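Ollel Craft Cord, 7 m hank

I started selling cord from a table at Grellthorpe market because I couldn't find any that I liked using myself, and it rather got out of hand. Ollel is the one I reach for most. It's soft, it knots well and it doesn't squeak when you pull it tight (if you've used cheap nylon you'll know exactly what I mean!).

You can plait it, wrap it, thread beads on it or tie up parcels with it. I've made bookmarks, bag handles and a very long friendship bracelet that my niece still wears.

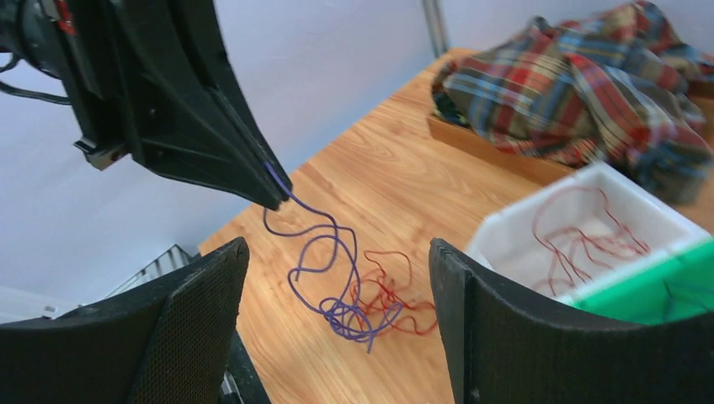
Purple, in loose loops

Each hank is 7 metres, enough for a couple of bracelets with a bit to spare. If you're making a plant hanger, go for the 60 metre reel instead - joining short lengths halfway down is a misery, and the knots always end up at the front.

Colours come singly or mixed. I'd start with a mixed bundle if you're new to this, as you'll soon find out which ones you use up first. With me it's always blue. 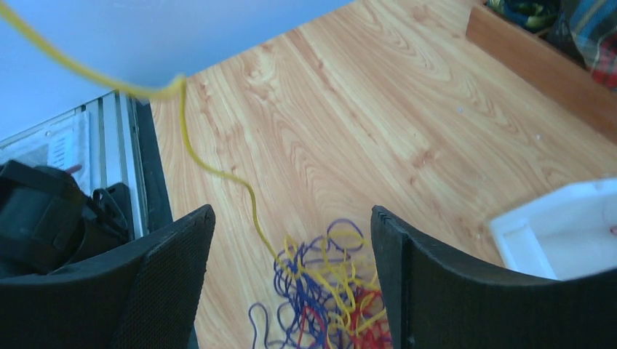 Yellow, blue and red together

Washing: cool water, a drop of washing-up liquid, dry it flat. Please don't tumble dry it, I tried and it went like wool. Seal the ends with clear glue or a tight little whipping knot.

We keep 31 shades at the moment. Ra, the bright orange, is back in October, and Apolinar Tapia at Fudeck is still matching the new grey for me - I've seen two samples and sent both back, sorry Apolinar.
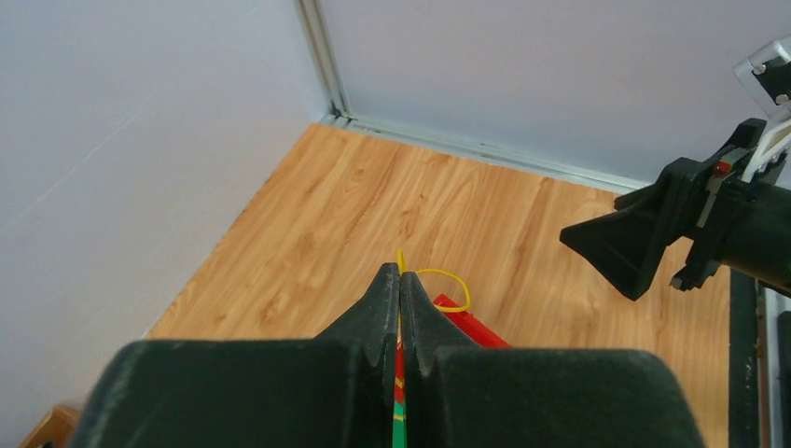
Yellow cord in a loose loop

Item code: 708
Sold as: 7 m hank or 60 m reel
Postage: small orders go by letter post, reels go as a parcel
Returns: fine if it's uncut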